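# When the Plan Meets the Wastepaper Basket

**Software for handling soft waste has long been the weak point of domestic robotics. A programme at Jiltescombe is rebuilding it from the perception layer upwards.**

August 2, 2021

A rigid object makes few demands on a robot's software. A mug seen from one side can be matched to a stored shape, its hidden surfaces inferred and a grasp chosen before the arm has begun to move. A plastic wrapper offers none of these comforts. It has no fixed shape, its edges are hard to find, and light passes through it in a manner that confuses most depth sensors.

The Jiltescombe Institute for Applied Automation has spent the past three years on this problem. Its programme, known as Shirazi, is concerned with the small tidying tasks found in homes and offices: emptying packets, gathering film and dropping the remains into a bin. The work is almost entirely a matter of software. The institute uses ordinary parallel-jaw grippers and ordinary cameras, and has taken the position that better hardware would only postpone the difficult questions.

The first version of the Shirazi software followed a familiar pattern. A perception module identified each object and estimated its position. A planner then produced a complete path, from the first approach to the final release, and a controller carried it out. In tests with boxes and bottles the arrangement served well. With packaging it did not. By the time the jaws had closed, the object that had been planned for no longer had the same outline, and every later step rested on a description that was out of date.

Engineers at the institute considered replanning at each stage, but the planner needed 7 seconds to produce a new path for two arms. During that time the arms had to stand still. Shortening the search made the pauses tolerable at the cost of poorer paths, and the two arms began to obstruct one another above the bin.

The present version, adopted in February, divides the labour differently. A learned policy now governs the short movements near the object, while a much reduced planner decides only which arm should act and where each should be kept clear of the other. The policy is trained on demonstrations given by people holding the same kind of gripper that the robot carries, with a camera fixed to the tool. No robot is needed for this stage. A person sits or stands at the task and performs it with both hands, and the recordings supply the policy with its examples.

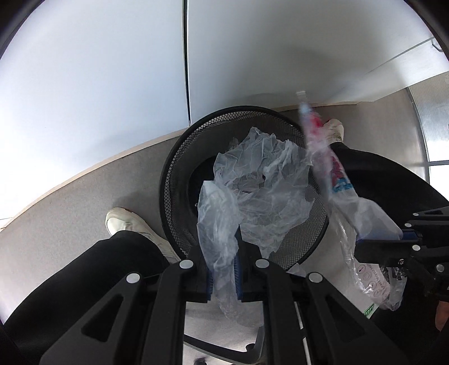 *Handling film and packaging at a mesh wastebasket with a pair of hand-held grippers.*

The attraction of the method lies in what the demonstrator does without thinking. Thin film is pinched wherever it bunches, and the jaws need not find its centre or its edge. A long packet may be carried at whatever angle it happens to take. Such choices are difficult to write down as rules, and earlier attempts to do so at Jiltescombe ran to 200 separate conditions before they were abandoned.

The method also brings burdens of its own. A camera mounted on a tool moves constantly, and fast motion blurs whatever is held in the jaws. The perception team initially discarded blurred images as faulty. It later found that the policy performed worse without them, as the robot's own camera would produce the same blur in use. Blurred images are now kept, and the software is given a short history of earlier views so that it need not rely on any single one.

Transparency has proved more stubborn. Clear film inside a dark mesh bin is visible chiefly through its reflections, and these shift whenever the camera does. The team has stopped asking the software to trace the outline of the film at all. Instead, it estimates whether there is material between the pads and how far that material hangs below them. The second figure matters a great deal, for a trailing end can catch on the rim and be drawn out again when the arm withdraws.

A further difficulty concerns the moment of release. Light plastic may cling to a pad after the jaws have opened, and a controller that treats an open jaw as proof of success will move on with the wrapper still attached. The Shirazi controller therefore makes a separate check after each release. If the check fails, the arm returns over the bin and the jaws open wider. The added step takes less than a second and has removed the fault that most often brought early trials to a halt.

Much of the remaining effort is devoted to tooling, a subject that seldom receives attention outside the laboratories concerned. Recordings from two grippers must be aligned in time before they can be used. When the two clocks drift apart, the policy learns that one hand reacts to events the other has yet to cause. The institute's review software, Zondham, was written to find such errors. It plays both streams side by side, marks every opening and closing of the jaws, and allows a reviewer to reject a passage without discarding the whole recording.

Zondham has also altered the manner in which demonstrations are gathered. Reviewers noticed that practised demonstrators seldom made mistakes, and that the policy consequently had no examples of recovery. Sessions now include dropped wrappers and missed grasps, which the demonstrator is asked to put right in the ordinary way. The current collection covers 27 kinds of packaging, from sweet wrappers to large sheets of protective film.

The software is being prepared for a trial with Brodska, a maker of service robots for offices. The firm's machines have two arms and travel at walking pace between desks. Its engineers have asked for a clear division between the learned policy and the safety controller, so that limits on force and speed can be examined separately. The institute has agreed – and has rewritten the interface between the two accordingly.

Several questions remain open. The policy handles bins of differing height without much trouble, but its performance falls when a bin is nearly full and the contents rise level with the rim. Lightweight bins may also shift when touched, a case that the reduced planner does not yet treat. The institute intends to address the full bin first, as Brodska expects to meet it daily. Work on the moving bin will begin once the office trial has supplied enough recordings to show how often it occurs.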